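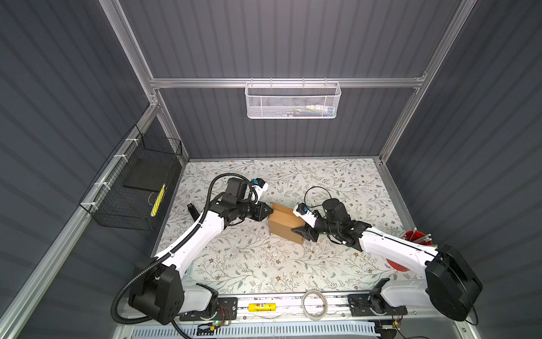
A brown cardboard box on a mat with a vine and flower print.

Vadumley moves parcel pickup to old Fu building

Vadumley residents will collect held parcels from a new counter in the old Fu furniture building starting Tuesday, the town said this week. The current pickup window at the Zulldale Road post annex will close the evening before.

The annex has handled held parcels for the whole town since the main counter lost its storage room to a burst pipe. It has 40 shelf spaces. In February it took in 1131 parcels, and on the worst days boxes were stacked in the hallway and people waited outside in the cold.

The new counter has 303 shelf spaces and its own loading door on the alley side. It will open at 7:30 a.m. on weekdays, an hour earlier than the annex, and stay open until 6 p.m. Saturday hours remain 9 a.m. to noon. There is no Sunday pickup.

"The hallway was the main complaint, and the hours came second," said Muchen Su, who manages town services. "People who start work at eight could never get there before their shift."

Parcels already waiting at the annex will be moved over by truck. Residents do not need a new notice card. The slips with the annex address will be accepted at the new counter, along with a photo ID. Parcels will still be held for ten days before they go back to the sender.

Parking is the part that is not settled. The Fu building has nine spaces in front, and two of them belong to the dentist next door. The town has asked the owner of the Ralance lot across the street to allow 15-minute stops there — an answer is expected before the end of the month.

A petition against the move, signed by 126 people, was handed in last month. Most of the signers live on the east side, where the annex is within walking distance. Su said the number 4 bus stops one block from the new counter, and that the town will look at a small drop point on the east side when next year's budget is drawn up.

Comments

millpond_deb: Ten days is too short if you're traveling. Was hoping they'd fix that while they were at it.

R. Eastside: The number 4 runs once an hour. Try that with a box of cat litter.

tomk: 7:30 opening is great news, thank you.

gardenlane: Does the alley door have a ramp? My mother uses a walker and the front has three steps.

Contact the newsroom | Copyright Vadumley Weekly | Back to top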